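Urnik Kitchen Pack for two-arm setups, worth the money?
Posted in: Simulation and Software
13/02/2021

marblehead_moe wrote:
Hi all, long time reader and not much of a poster. I've been going back and forth on the Urnik Kitchen Pack for weeks now and I'd love to hear from anybody who has lived with it. For those who haven't run into it, it's the add-on for the Dremum simulator that gives you counters, cookware, dishes and food, plus a set of two-arm task scenes you can drive yourself or hand over to your own controller. It's $75 for the home license. I teach an evening class at our library and I'd like my students to have something more homey to work with than colored blocks, bless the colored blocks. My laptop is nothing special. Does it run okay, and is it any good?

pattycake18 wrote:
I bought it in December and I've gotten my money's worth and then some! I'm a retired home ec teacher, so of course I went straight for the food. The objects are lovely and they have some personality to them, which I know is a silly thing to care about, but when you're staring at the same counter all evening it does matter. I've been working my way through the slicing scenes and I saved this one last night because I was so pleased with how the arm was coming in.
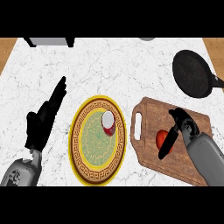
Slicing scene, knife in the right gripper and the tomato on the board. Left hand open over by the plate.

The plate with the Greek key border is my favorite thing in the whole pack, I would buy the real one tomorrow. You can swap the items around from a menu, so your students could each lay out their own counter (mine took to that right away when I had the grandkids over).

sleepy_servo wrote:
I'm glad you're enjoying it, Patty, but I have to be the grump. It's pretty and the contact is mushy. I ran the slicing task 50 times with the stock controller and the tomato rolled off the board in 18 of them, and I don't think that was all my tuning. Round things on flat things are where this pack falls down. If Moe's class wants to learn about grasping I'd send them to Naltis, where the objects are ugly as sin and behave themselves.

pattycake18 wrote:
Oh, I've had tomatoes roll too, I won't pretend otherwise! I turned the friction up on the board and slowed the wrist down and it got a good deal better. The setting is under Materials, and I agree it ought to be higher out of the box. But Naltis costs a lot more and there isn't a kitchen in it, and Moe did say homey.

Mitsuko Hirose wrote:
I use both, so maybe I can help a little. Naltis is the better physics, servo is right about that. I would still start a beginner class on Urnik, for the plain reason that people already know what a knife and a cutting board are for, and they notice on their own when the blade comes in at a funny angle. With Naltis I spend the first evening explaining what the pegs are. One thing to check, Moe: the home license covers 3 machines, and a library class might need the classroom one. Write to them before you pay. They were slow but very kind when I asked.

sleepy_servo wrote:
Fair point on the pegs. I'll try the friction thing this weekend. I still say a pack that has "slicing" on the box should ship with a tomato that stays put.

marblehead_moe wrote:
You are all wonderful, thank you. I hadn't thought about the license at all, Mitsuko, and I'll write to them tonight. Patty, would you mind posting your friction numbers? And does anyone know if the multi-fingered hand can be swapped for a second gripper like the one on the right? I think two different hands may be a lot for a first lesson.

pattycake18 wrote:
It can, it's in the same menu as the arms. I'll dig out my numbers after supper, they're on a sticky note somewhere. The Sleiman plug-in has a nice simple gripper too if you want to try that one, it's free, though I had to restart twice before it showed up in the list.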